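Como eu organizo as miudezas num caixote só (e paro de perder tudo pela casa)

Já tentei gaveta com divisória, já tentei aquelas caixinhas empilháveis lindas da internet, e sempre terminava do mesmo jeito: pilha de coisas em cima da mesa e eu sem achar o xarope no meio da noite. O que funcionou aqui em casa foi um caixote grande de plástico azul, daqueles fundos, e um dia por mês para pôr ordem nele. Em agosto fiz isso de novo e aproveitei para anotar o passo a passo.

O que você vai precisar

- um caixote grande e aberto (tampa só atrapalha, juro!)
- 2 sacolas firmes
- um pano úmido e uma caneta que escreva em papelão

Passo 1: junte tudo

Passe de cômodo em cômodo e vá jogando no caixote o que estiver sem lugar: caixas de remédio, pacotes fechados, bichinho de pelúcia que dormiu no sofá. Não escolha nada ainda. Eu levo uns 12 minutos nessa volta, e olha que a minha casa é cheia de cantinhos.

Passo 2: tire primeiro o que é grande e mole

Pelúcia e pacote embrulhado ocupam um espaço enorme e escondem o resto. Tirando esses, as caixas aparecem e fica bem mais fácil decidir. As pelúcias vão direto para uma das sacolas.

Passo 3: separe as caixas por formato

Sei que parece estranho, todo mundo manda separar por tipo! Mas caixa comprida com caixa comprida e caixa chata com caixa chata encaixa muito melhor na volta.

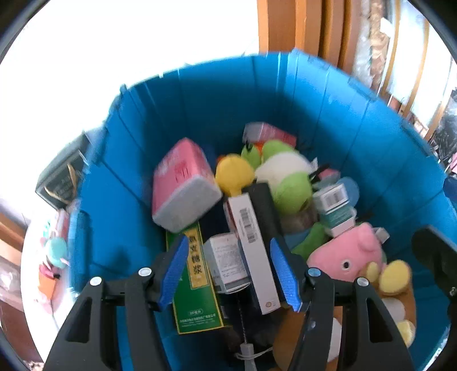

Na hora de pegar cada caixa, confira a validade e escreva o mês com a caneta, bem grande, na ponta que vai ficar para cima. Vencido vai para a outra sacola, que depois eu levo no ponto de coleta da farmácia.

Passo 4: devolva em pé

Passe o pano no fundo, seque bem e comece pelas chatas, em pé, encostadas na parede do caixote. As compridas entram do lado e as pequenas preenchem os buracos. Remédio fica sempre fora do alcance de criança, então o meu caixote mora na prateleira de cima do armário (deu trabalho subir, mas valeu).

Leia também
Testei o organizador Kestimen na despensa
39 ideias para aproveitar caixa de papelão
Etiquetas Koditz: dá para reutilizar?

Contato | © Skuletent | Voltar ao topo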